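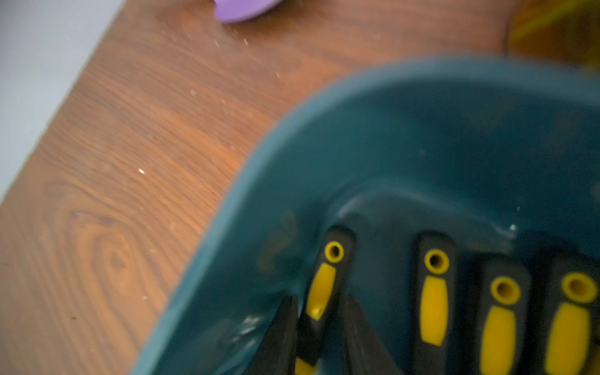 Can I fit the Jasedby roof bars to my Henine wagon by myself?

One person can manage it comfortably with the Drasska key supplied in the box, and once you've done it the first time you'll be amazed how quickly the next fitting goes!

Fitting the front bar

1. Park on level ground, close all the doors and wipe the roof rails clean with a damp cloth. Grit under the clamps will mark the paint.

2. Pull the end caps off both bars. The front bar has a grey arrow moulded into its underside, which must point towards the bonnet.

3. Lay the front bar across the rails, 27 cm behind the top edge of the windscreen. Measure on both sides (it's worth the extra minute).

4. Tighten each clamp by hand until it just grips, then go from side to side with the Drasska key, half a turn at a time, until the key clicks.

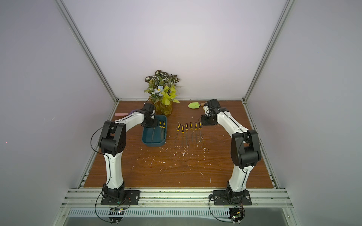
Helmi Ahonen writes that her front bar whistled on the freeway until she pushed the rubber strip right to the ends of the channel, and that it's been beautifully quiet ever since.

Note: The strip is supplied long. Trim it with scissors so it finishes flush with the end caps.

Fitting the rear bar

5. Set the rear bar 75 cm behind the front one, measured centre to centre, and tighten it the same way.

6. Open the tailgate slowly and check that it clears the bar. If it touches, move both bars forward by the same amount, up to 4 cm.
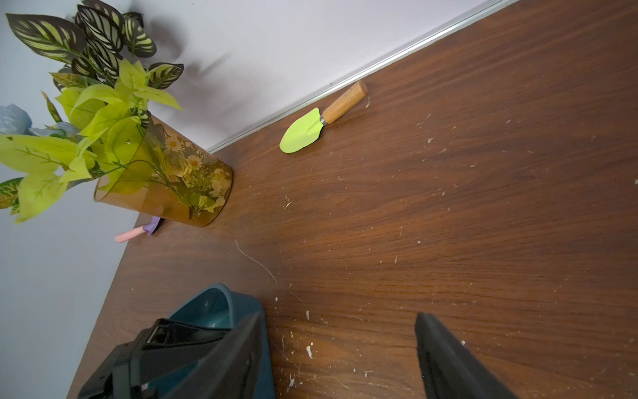 Artificial plant in a daisy-patterned vase

7. Snap the end caps back on and lock them. Keep the spare key out of the car.

CAUTION: Stop and check all the clamps after the first 10 km with a load on, and again before every long trip. Never drive through an automatic car wash with the bars fitted.
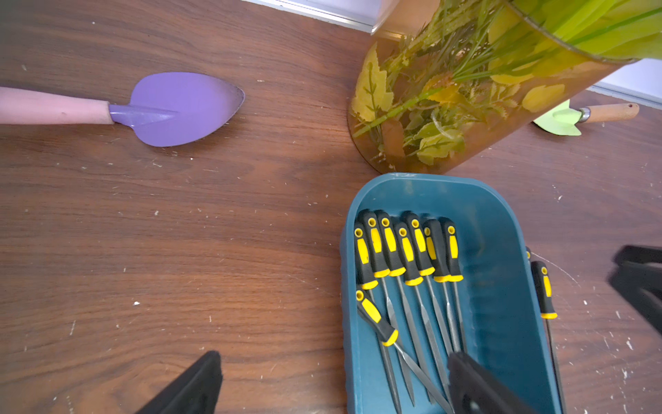

8. Write the key number on the inside cover of this guide. You'll need it to order a replacement.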